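Courses / Auto Service / Chassis 2 / Handouts / Unit 6

4 September 2021
By Steinar Vigfúsdóttir

Unit 6 — Wheel bearings and hubs, front and rear

Read before shop session. Bring the torque chart from Unit 5, we need it again and I am not printing 20 more.

What a wheel bearing does: carries the weight of the car, lets the wheel turn, holds it square while cornering. Two loads then. Radial (weight, up and down) and axial (side load, in turns). Most of the wear questions on the test come back to those two words so get them straight.

Types you will meet

Tapered roller, inner and outer, serviceable. Older rear-drive cars, most trailers. You clean, pack with grease, set the preload by hand. Cheap parts, slow labor.

Pressed-in double row ball. Most small front-drive cars. Sealed, no adjustment. Needs the press or the screw-type puller. Once pressed out it goes in the scrap bin, even if it feels fine, the races get marked.

Bolt-on hub unit. Bearing, flange and usually the ABS sensor or encoder ring all in one. Three or four bolts from behind the knuckle. Quick unless it's rusted in, and around here it is rusted in.

Diagnosis

Customer says "tire noise". Maybe. Road test first, same stretch of road every time so you have something to compare. Hum or growl that rises with speed and does not change with engine rpm. Swerve gently left, then right, at a steady speed. Noise louder when the car is loaded onto one side, suspect that side. Not a law, with double row bearings it can fool you.

Then on the lift:
- spin wheel by hand, other hand on the coil spring. A rough bearing comes through the spring very clearly
- rock at 12 and 6. Play here can be bearing or ball joint, so get someone to press the brake. Play goes away = bearing
- rock at 3 and 9. Tie rod more likely
- check tires for cupping before you quote anybody a hub

Cupped tires sound almost the same as a bad bearing. Rotate front to rear and drive again. If the noise moves, it's tires.
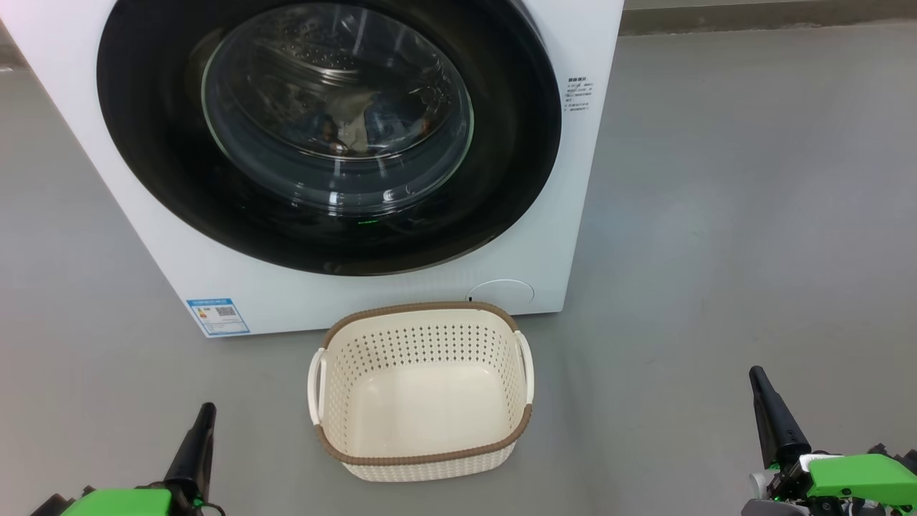 FILTTHORPE, March

Shop notes from the spring group, typed up from the board. Car was a front-drive sedan on 179 thousand miles, growl from the left front, ABS light on and off. Two students had already written "sensor" on the work order. Sensor wire was ok. Encoder ring in the bearing seal was packed with rust flakes and the signal dropped out at low speed. One bearing fixed both complaints.

Lesson: noise plus ABS light on the same corner, look at the bearing before ordering a sensor.

What went wrong on that job, for the record. New bearing went in backward. The encoder side is magnetic on these and looks just like the plain seal on the other side. Use the test card (the green one, drawer under the press) and mark the sensor side with paint before it goes anywhere near the knuckle. Bearing had to come out again and a second one was bought. Snorradóttir parts desk will not take back a pressed bearing, don't ask.

Pressing in — rules

1. Clean the bore. Wire brush, then emery, then wipe. Rust ridge at the snap ring groove will cock the bearing.
2. Push on the OUTER race when pressing into the knuckle.
3. Support the INNER race when pressing the hub into the bearing. Get this wrong and you load the balls and it's noisy within a month.
4. Stop if the gauge jumps. Back off, look, start again.
5. Snap ring fully seated all the way round. Feel it with a pick.

Axle nut

New nut every time, staked or self-locking, no exceptions. Torque with the wheel off the ground or at least not carrying the car, rolling on a loose hub can ruin the new bearing before you leave the bay. Spec varies a lot between cars so look it up. Impact gun for removal only — final torque is by hand.

Tapered bearings, short version: snug the nut while turning the hub to seat the rollers, back off, then finger tight, then cotter pin. If the pin doesnt line up, back off to the next slot, don't go tighter. More on this in Unit 7 with the Ostov trailer axle.

Terms to know: preload, end play, race, encoder ring, knuckle, brinelling (dents in the race from impact, curb hits mostly).

Reading: manual pages 44 on, up to the alignment section. The older edition in the Brelham library has diffrent page numbers, go by the chapter title.

Worksheet 3056 due at the start of next session. Write the torque values with units, I take points off for bare numbers. Safety glasses at the press or you stand outside.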